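# Leter bin-picking kit – anyone run one past the trial?

**akl_bench**

We have the Leter kit on trial and I need to give a purchasing view before it ends. For those who haven't met it: you get the compliant fingers, the finger mount, a cable loom and the grasp planning licence. You supply the arm, the bin and the camera. Trial length is 30 days. Ours has 9 left.

So far I'm fairly positive on the hardware and lukewarm on the planner. The fingers drop low enough to work beside a part lying on the bin floor, and they yield when the planner gets the height wrong, so I've stopped flinching. The mount went on with the supplied screws and hasn't shifted.

Our test set is deliberately awkward: toy bricks, a small chrome part with concentric rings, and a soft item in clear crinkly film. Metal bin, no liner, second bin clamped behind it. 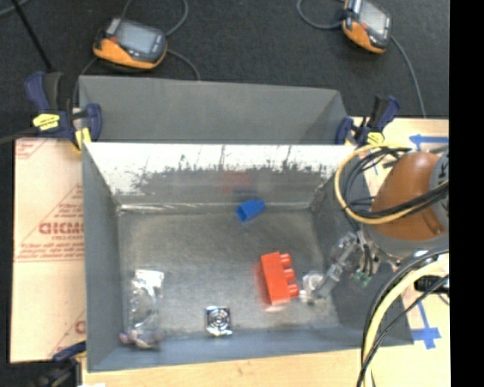 With the parts spread out like that, the bricks are routine. I ran 100 attempts on the red one from random poses and lost 19, nearly all with the studs facing the fingers. The planner treats the stud side as flat and closes across it. The chrome part is much worse, and I gave up logging it.

Two questions. Has anyone got the planner to accept a custom mesh without going through support? And is the loom really meant to be that stiff?

**wristflange**

Mesh import works, but only in the desktop tool, and units must be metres. If you feed it millimetres it loads without complaint and then every grasp is rejected as out of reach. Check that first.

**Lendov_cells**

I'd be careful with those brick figures. Widely spaced parts in a bin that size are the easy case. We tested the same kit with parts heaped up and the failure rate was not close to yours. It picks the top part, drags its neighbour and reports success on both.

**akl_bench**

Agreed, it's the easy case. Our application is sparse returns, so it's the case I care about. I'm not claiming anything for deep bins.

**Lendov_cells**

Fair enough, but put that in the report in bold. Purchasing will read "bin picking" and assume heaps.

**tgyori**

Tamás Győri here, I look after the Helitwood cell. We've been on the full licence since July.

On the loom: yes, it is stiff, and it gets no better with use. Leave a generous loop around the last joints and drive the wrist slowly through its full range before you tie anything down. We routed ours tight to look neat and pulled a connector at the gripper end.

On shiny parts: change the lighting before you touch the planner settings. A bare metal bin reflects your parts as well as your lamps. We had phantom detections along the back wall until we fitted a matt grey liner.

**wristflange**

Disagree on the liner. It costs you finger clearance at the walls, and ours curled at the corners within weeks. Masking the walls in the camera config does the same job and needs no maintenance.

**tgyori**

Masking also hides any part resting against the wall. We get plenty of those.

**wristflange**

Then mask above part height only. There is a lower limit field, third tab, labelled "z floor" for reasons known to Leter.

**akl_bench**

Units were the problem, thank you. Mesh loaded in metres, grasps now accepted. The planner avoids the stud side on the brick as well, although I've only tried a handful of poses.

I'll try the wall mask first as it's free, then a liner if parts near the back get missed. Loom loop stays large.

**Lendov_cells**

What about the film-wrapped item? That was the one we failed the trial on.

**akl_bench**

Inconsistent. The camera sees glare at one end and little at the other, so it tends to aim for the contents. I haven't run enough attempts to give you a number. I'm asking Leter whether the trial can be extended to cover it, and will post the logs either way.

**Lendov_cells**

Please include the rejected grasps. The summary export leaves them out by default.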